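Clillico Trestle Table, White Top

Home > Tables > Folding and trestle > Clillico Trestle

In stock at Plutholm. Collection or delivery.

The Clillico is a table. We have tried to find something more exciting to say about it, and the supplier's leaflet tries for two whole pages, but it has a flat white top, two trestles and a bag of bolts, and it stays where you put it. We have sold it from the Plutholm shop for longer than any other table we stock, mostly to people who came in for something else.

It suits sewing, model making, paperwork, jigsaws, wallpapering and the sort of Christmas dinner where the cousins turn up after all. It is a touch high for small children and far too low for standing at, unless you buy the leg extenders, which we cover further down.

The top is 70 cm deep, so it will go through an ordinary door on its side with a little patience. The white finish wipes clean with a damp cloth. Tea comes off. Biro comes off if you're quick. Hair dye does not come off, and we would rather not discuss how we know. 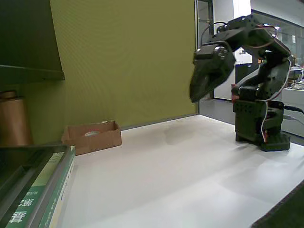 What you get

One white top
2 trestles, folding
Bolts, washers and one hex key
Four rubber feet, plus a spare for when one goes under the cooker
A leaflet in very small type

The top weighs 22 kg. One determined person can lift it, but the corners are unforgiving and so is plaster, so we suggest finding a second person and being nice to them.

Putting it together

Open both trestles on a level floor and push the cross braces down until they click. Lay the top face down on a blanket, stand the trestles on it upside down, and start all the bolts by hand before you tighten any of them. Then turn the whole lot over. The leaflet shows this being done by a single smiling figure with no knees.

The leaflet says the job takes 20 minutes. That is fair if you read it first. If you don't, allow an evening and keep the pets out.

Tighten the bolts again after a week or so of use. They settle a bit, and most of the wobbly tables that come back to us only need a quarter turn with the hex key, which by then has been thrown away. We keep a jar of them on the counter. Help yourself.

Clillico or Jarman?

The Jarman is the other white table we sell, and it costs more. You get fixed legs, a drawer and a thicker top. If your table is going to live in one room for good, buy the Jarman and enjoy your drawer. If it has to disappear behind a wardrobe whenever your mother-in-law visits, you want the Clillico – the Jarman does not disappear behind anything.

Both tops take the same clamps and lamps. Anything that grips an edge will mark it in time, so put a scrap of card or felt under the jaw.

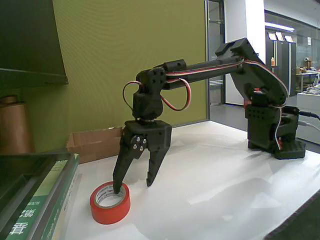 Can I leave the table outside over the summer?
We wouldn't. A dry afternoon in the garden does no harm, but the edges will swell if they're left damp, and the guarantee doesn't cover weather of any kind.

Do you sell the top on its own?
Yes, as a spare, though it isn't much cheaper than the whole table. Ask in the shop.

Leg extenders

Sold as a set of four. They push on over the trestle feet and bring the top up to a decent height for cutting fabric. The new batch is due on 5th August and the last one went quickly, so ring before you drive over. Fit all four. Yes, we have been asked.

Delivery and returns

We deliver ourselves in Plutholm and Lerkden, to the ground floor. Stairs are by arrangement and depend on the stairs. Everywhere else goes by carrier, who will leave it wherever he sees fit – please check the corners of the box before you sign.

Orders for Christmas need to be with us by the start of December. Unused tables can come back in the original box, with all the bolts. Please check the blanket for bolts.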